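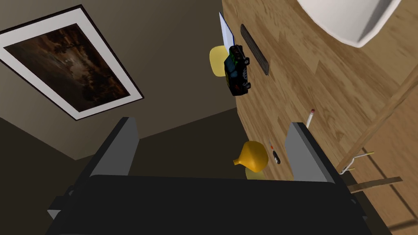

Gripper view from the tabletop session: yellow vase between the fingers, toy truck farther back.

Flandham Two-Finger Gripper and Tabletop Simulator
Demonstration day package

Item 664
Availability: June sessions open, afternoon slots first
Price: on request, and the request has to include a phone number

Most gripper demonstrations involve a cardboard box. The box is the right size, it sits in the right place, and it has been picked up so many times that it could probably do the job alone. We used to own a box like that. For the Flandham open day we put the gripper at a simulated table covered with the sort of stuff people leave on tables, and then we let visitors choose.

They choose the vase. It is yellow and glossy, round in the body, and it gives two flat fingers very little to agree on. Visitors who build packaging lines for a living, and who have come to ask about cycle times, will spend their whole slot on the vase. We have stopped fighting this and now schedule the cycle time talk for afterward.

What you get in a session

A seat at the operator station, with the view from just above the gripper on the main screen. You steer, the fingers open and close, and the software keeps a record of every attempt, including the ones you would like it to forget. Each slot runs 23 minutes. Groups of 2 share a station and are asked to settle in advance who drives.

The table is rendered by Warkine, our simulation package, running on the computer you will be sitting at. Knocking something over costs nothing. Press reset and the table goes back to how it was, a feature several visitors have asked us to develop for kitchens.

Other things worth trying once the vase has had enough of you:

The toy truck. Black with green and blue accents, big wheels, parked near the wall. Approach it from the side. People who approach it from the front tend to push it.

The marker. Small, dark, close to the vase. Good practice for anyone who thinks the vase was luck.

The thin white stick with the red tip. We have had arguments at the station over whether it is a pencil or a match. The gripper has no opinion and neither does the manual.

The picture on the wall is scenery. Please stop trying to straighten it.

About the gripper

Wide black body, two gray fingers, parallel closing. The finger plates come off with a hex key and go back on with the same hex key, if it is where you left it. Control is through the Ruker handset, supplied, or through your own software if you have some and trust it. The full command list has 106 entries. You will use "open," "close" and "stop," and the last one more than you expect.

A Naidu mounting plate is available for customers who want to put the real gripper on an arm they already own. Send us the bolt pattern before ordering. A photo of the bolt pattern is fine. A description of the bolt pattern over the phone has been tried.

Visiting

Demonstrations are run by Muthu Kulkarni, who wrote most of the handset software and takes complaints about it in person. Doors open at 9:30 a.m. and the last slot starts at 4 p.m. Coffee is in the hallway and needs to stay there. Laptops are welcome, and attempt records can be copied to a drive before you leave.

To book, give us your company name, the number of people coming and the kind of object you need to pick up at work. If the answer is a cardboard box, come anyway.

Related items: Ruker handset, spare cable; Naidu mounting plate; Warkine single-seat license; replacement finger plates (pair)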